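Repair bench opens at Rerkeck

23 May 2022

Old desktop computers are getting a second go at Rerkeck, where a new upgrade and repair bench opened to the public this morning. Free to use, no booking needed for now.

The bench is run by Trodusa, the local reuse group, and takes PC towers only — no laptops, no printers, sorry. Donations have been coming in since April and there are more than 400 machines in the store room, most of them from offices clearing out. First 100 are promised to schools and should go before the summer holidays.

Leonie Hollmann, who runs the bench, said most need very little. "A clean, more memory, a fresh drive. People bin them becuase they're slow."

Memory is the bit they are shortest of. Any size welcome, old sticks too, drop them at the front desk in an envelope.

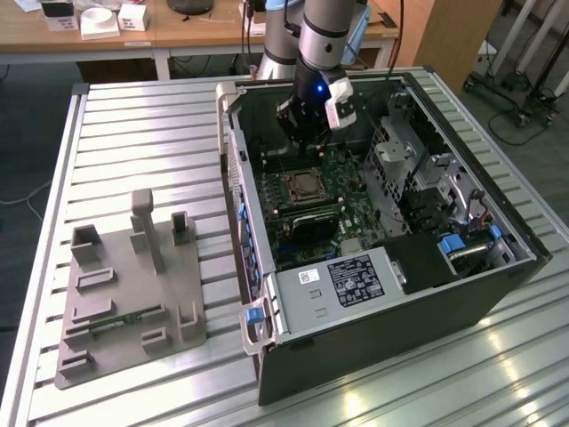 Sessions last 15 minutes for a quick check, longer if the side has to come off and parts swapped. Teodor Nowakowski is on hand for anyone who wants to do the work themselfs. Bring the power lead, and back up your files first — the group can't do it for you.

Open weekdays until 4 pm. Saturday sessions may follow, depends on numbers. Ask for Chaimae Metwally at the desk.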